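Desktop rebuild, part 2 (of who knows)

Posted January 2024

Quick one tonight, dinner is in the oven and I have 38 minutes.

So. The old desktop. If you read part 1 you know it had been sitting under the stairs since we moved to Drisonstead, and that I swore I'd either fix it or take it to the dump. Fixing it. Mostly because Morag Lamont from my old job gave me a box of parts she was clearing out and it felt rude to say no.

Cleared the whole table first. Big mistake last time was working around the mail and the fruit bowl and losing a standoff in the bananas. Not doing that again.

What I had to start with:

The case, a Letix, cheap, very sharp on the inside. Two band-aids so far.
The board out of Morag's box.
A processor, in its plastic clamshell, which I am scared of.
Memory, two sticks, 23 dollars used.
A Clatine power supply, new, the one thing I spent real money on. 42 dollars.

Got the old drive cage out. Four screws, one stripped, so that was half an hour with a rubber band and bad language. Wiped out the dust. There was so much dust. Then dug through the bag of standoffs and sorted them by thread, because of course there were two kinds in there and they look the same until you try one.

Then the board. Socket first. I always forget how stiff that little lever is, you think you're breaking something. Push down, out to the side, let it up, then the frame swings open. Don't touch the contacts. Don't breathe on the contacts. Don't let the cat anywhere near the contacts. 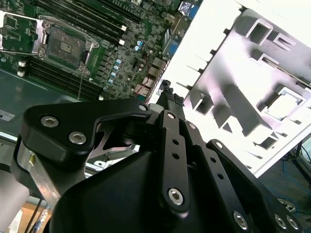
Where I got stuck

The processor went in fine. Line up the corner mark, set it down, no pushing. Closed the frame, lever back down, horrible crunchy noise, apparently normal.

The memory was the stuck part. The sticks wouldn't click. I pushed, I wiggled, I read a forum thread in Moldovan through a translator (long story, it had the right board in it). I had them backwards. The notch isn't in the middle. I knew this! I have done this before! Flipped them and they went in on teh first try.

Also stuck on the front panel wires. Power switch, reset, the little lights. Printed so small I had to take a picture with my phone and zoom in. Got the power switch on, left the lights for another day.

Still to do: cooler, thermal paste (is the old tube ok? it's from March and I left the cap off for a bit), cables, and actually turning it on. I'm not thinking about that last one.

If anyone knows whether a 29 dollar cooler is good enough for just email and photos tell me in the comments before I order it. Oven's beeping, gotta go.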